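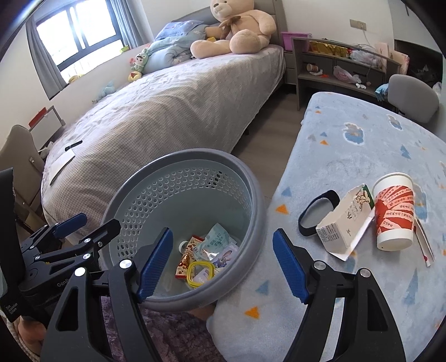 Hurau Site Services, Waste and Recycling Team

Office waste at the Hurau building is collected from a mix of desk-side bins, kitchen stations and a loading dock compactor. Menaka Barua has managed the contract for three years. In October she closed out a change to the collection schedule, and the team newsletter asked her to go through the details.

The previous schedule was nightly. Every small bin in the building was emptied and relined between 6 p.m. and 10 p.m., whatever it held. Barua started by weighing what came out.

"We had invoices by the container, so we knew what left the dock," she said. "We had no figures by floor. The cleaning crew put a hanging scale on each cart and wrote the weight on a card at the elevator. It was a paper exercise and it stayed a paper exercise."

The building has 158 desk-side bins. The cards showed that most of the weight came from the kitchens, and that a large share of the desk bins went out with a few tissues and a wrapper. The liner was changed all the same. Over 1000 liners a week were being used across all bin types, and Barua described the liner line in the budget as the first one she could explain to finance without a chart.

Under the new schedule, desk bins are emptied on two evenings a week and kitchens remain nightly. Food goes to the kitchen stations only. Desk bins used for dry waste have no liner and are wiped out at each collection.

Mizanur Kanagaratnam supervises the evening crew. He objected to the first draft, which had all floors collected on the same two evenings.

"The cart holds what it holds," he said. "If you do every floor at once, you are waiting on the freight elevator for a good part of the shift. I asked for the floors to be split, odd and even, and for the dock run to stay at 9:30."

The split was adopted. Hours on the contract did not change. Time freed from desk collection was moved to the stairwells and to the kitchen floors, where the tile grout had been on the defect list since the last inspection.

Contamination in the paper stream was a separate problem. The hauler, Sipos, rejects a container if liquids are found in it, and bills the load as general waste. Barua traced most of the rejected loads to coffee cups in the paper bins beside the copiers. The openings on those bins have been replaced with slotted lids supplied by Zivero. Rejected loads went from three in the quarter before the change to one in the quarter after.

"One quarter is a short run," she said. "I would like to see the winter figures before I put that in a report. People drink more coffee in January."

Complaints were logged through the front desk. Most concerned odor and most of those were fruit. Two departments asked to return to nightly collection. One was granted an exception, the print room, where trimmings fill the bins in a day. The other was given a second kitchen station at the far end of the floor.

Asked what she would do differently, Barua named the labels. The first set used the words "residual" and "mixed dry," taken from the hauler's contract. They were replaced after a month with "trash" and "paper and cardboard."

"I had read those contract terms so often that I stopped noticing they were not ordinary words," she said. "Reprinting cost very little. Peeling off the old ones took two evenings."

The schedule for each floor is posted inside the supply closet doors. Requests for an additional bin or a change of collection evening should go to the front desk with the floor and room number.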